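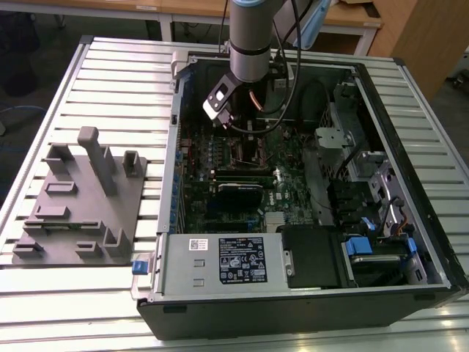 Thread: a protective stop that didn't protect much

1/ Disassembly cell, desktop towers. The arm reaches into an open case on the slotted bench, side panel off, board facing up. Last October it pressed a gripper into a motherboard and held it there. Notes follow.

2/ Sequence from the log: approach normal, descent normal, contact 7 mm higher than the program expected. Force limit set to 60 N. It should have been 20.

3/ The 60 came from an older job, pulling drive trays, where the latches need it. The recipe was copied and the limit went with it. The recipe screen doesn't show the force value unless you open a second tab.

4/ The stop did trigger – at 60 N, as configured. The arm then held position under load. A protective stop on this controller doesn't retract. Povilas Juška had to release the brakes by hand and lift it clear.

5/ Damage: one cracked board, one bent bracket on the gripper. No one inside the guard line.

6/ The 7 mm: the tower wasn't sitting flat. A screw had dropped into one of the bench slots and stood proud of the surface. The height check samples one corner of the case, the opposite one.

7/ Changes made. Force limit is now a required field with no default. Height is checked at two corners. Bench slots are cleared before each case goes down.

8/ Not fixed: hold-under-load. Tralport, who integrated the cell, want a firmware update first. We've asked for a short retract along the approach path and are waiting.

9/ Cables are the other open item. The loop back to the gripper is loose enough to catch a drive cage on a bad exit. Hasn't happened yet. Clips are on order from Segers.

10/ 1000 cycles logged since the change, two stops, both under 20 N, both genuine. Will add to this when the firmware arrives.

Last updated: 2026-02-03

We use cookies to keep you signed in and to measure traffic. Accept all | Manage choices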